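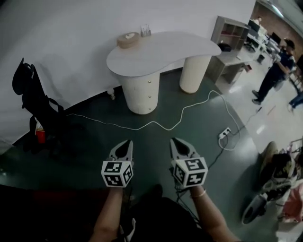
March, 8.40 am

Picked up the floor covering question again, the one left over from the Tastham job. Lucian wants a single answer on whether furniture feet mark the backing layer or only the face, and the samples so far don't agree. Strip A (Grestex backing, felt underside) came out of the press this morning with a shallow ring on the face and nothing I could feel underneath. Strip B had the ring on both sides. A point load from a narrow leg is the easy case to set up and it's what I've been doing, but plenty of furniture doesn't stand like that. A desk on two cylindrical pedestals, like the white kidney-shaped one on the dark green-grey mat, puts its load down over a broad round base, and the rim of that base is where I'd expect trouble. So the next set gets a disc foot as well as the narrow one.

Press settings as before. Load 2,000 N, held for 14 hours, then off and left flat on the bench with nothing on top. Thickness read at the centre of the mark and at the rim. The old sheet only has a column for the centre, so I've ruled in another by hand. Orsolya, if you print more of these please use the new layout, it's in the Larkeck folder.

11.15

Cut the new strips from the Nedelcu roll. The knife was dragging and the first two edges came up ragged, so I changed the blade and cut them again. The ragged ones are in the scrap tray and can be used for the glue trial. Marked the lay direction on the back of each in pencil. Chalk rubs off in the press, don't use it.

The dial gauge was reading high. Cleaned the anvil and there was a crumb of dried adhesive on it. Zeroed again, checked against the steel block, fine now. That puts a question over the last lot of readings for Strip B. I've put a line down the margin beside them and will repeat them before anyone quotes the figures.

Press counter at start of the disc run: 3,955. The service label says grease the screw at 4,000, so it will come due before this set is finished. There's a tube of grease in the drawer under the vice — the blue one, not the silicone.

2.30 pm

Disc foot, short trial at half load to see whether it sits level. It didn't. Slight tilt towards the back column, enough to give a deeper mark on one side. Packed it with a shim and tried again on a fresh strip, much better. I've written the shim position on the foot itself in marker.

Lucian came by and asked about recovery. He thinks we should read at 5 minutes after the load comes off and again the next morning. I agree with the morning reading. Five minutes seems too early for the felt-backed ones, which are still moving while the gauge is on them, but we'll take it and see how much it scatters.

4.50 pm

Full load on, disc foot, Grestex strip. Guard closed and sign on the door. Orsolya is in first tomorrow and will take the load off and do the first reading. Spare sheets are on the clipboard by the press.

Still to do: repeat Strip B, order blades, ask Larkeck whether they want the underside readings in the main table or separately.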